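Ticket 271
Subject: Room too warm, fan does not reach table, duct ticking
Location: Endham building, ground floor, brick-wall room
Opened by: Isamu Arai
Assigned to: Pylyp Tkachenko
Priority: Low (raised to Medium by requester, lowered by assignee, raised again by requester)
Status: Open -- waiting on part

Original request

By two in the afternoon the room is a greenhouse, and the only plants we keep in it are artificial, so they're getting no benefit. There is a big white duct running right across the ceiling and as far as any of us can tell it is ornamental. It also ticks. The electric fan is over by the wood-plank wall covering and blows nicely on the wood-plank wall covering. Could someone look at all of it? Also a thin white cable is hanging down from the ceiling in a loop and I would like to know if it is anyone's. -- Isamu
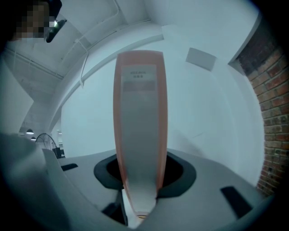 Kinoshita Facilities Desk

9:40 a.m. -- Pylyp
Picked up. Isamu, three questions before I carry a ladder across the parking lot. Is the tick constant or only when the air starts? Does the white arched duct feel cool at the low end, where it curves down? And has anybody touched the wall thermostat, knowing that everyone always says no?

9:58 a.m. -- Isamu
Only when the air starts, and again when it stops. I can't reach the duct. No.

11:15 a.m. -- Pylyp
On site. Room was 81 by my thermometer. Thermostat was set to 85. I make no accusations. Set it to 72 and put a piece of tape over the buttons, which will hold until somebody finds it inconvenient.

Tick reproduced. It comes from a hanger strap on the duct. The metal warms and cools, the strap shifts against the beam, tick. Put a strip of felt between the two. Cycled the air 5 times, got one tick on the first cycle and none after that. I'd call it better and I'm not going to call it fixed.

Airflow at the outlet is weak. Damper is the usual Ridstead model and the arm is stuck most of the way shut. I moved it by hand and it went back on its own, slowly, like a cat leaving a room. Needs a new actuator.

11:50 a.m. -- Pylyp
Cable. Followed it along the conduit as far as I could. It isn't live and it isn't connected at the far end. Best guess is it fed something from the last tenant. I've left it up for now because pulling it means opening the ceiling run, and that's a separate ticket with separate people. Please don't hang anything from it.

12:05 p.m. -- Isamu
We weren't going to hang anything from it.

12:06 p.m. -- Pylyp
Ticket 300 in the old system would like a word.

1:30 p.m. -- Isamu
It's 76 and dropping, thank you. Now the fan. I tried moving it toward the table myself and the cord comes up short. There's an outlet on the brick side but then the cord would cross the floor right where people stand.

1:44 p.m. -- Pylyp
Please don't run it across the floor. Two choices. One, leave the fan where it is and turn the head so it points over the table. Two, I bring a longer cord and run it along the base of the wall under a cover. Try one first, it's free.
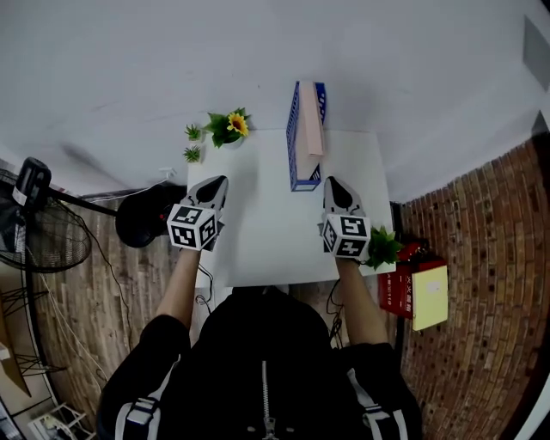

If you go with turning the head, start on the low setting. That table is light and so is most of what gets put on it, and I have already been called out once this summer to a room where the complaint was "papers." The sunflower on the floor and its little green neighbors will be fine, they've got nothing to dry out.

Couple of other things while I'm typing. The red box and the yellow notebook leaning on the brick can stay there as far as I'm concerned, there's no vent at floor level on that side. I would shift the black round thing between the fan and the table, only because whoever comes to adjust the fan is going to be looking at the fan. I speak from the shin.

2:20 p.m. -- Isamu
Head turned, low setting. It's pleasant on the left half of the table. The right half reports no change. The leafy plant at that end has not moved a leaf.

2:31 p.m. -- Pylyp
Medium, then.

2:37 p.m. -- Isamu
Medium is good. Black round thing relocated. How long for the actuator?

3:05 p.m. -- Pylyp
Ordered through Lostemix. They say 11 working days, so sometime in August. Until then I've wedged the damper arm open with a wooden shim -- please nobody tidy it away. If the room gets too cold, tell me before peeling off the tape.

3:52 p.m. -- Isamu
Somebody has peeled off the tape.

3:53 p.m. -- Pylyp
What's it set to?

3:55 p.m. -- Isamu
85.

4:10 p.m. -- Pylyp
Adding a locking cover to the parts order. Ticket stays open.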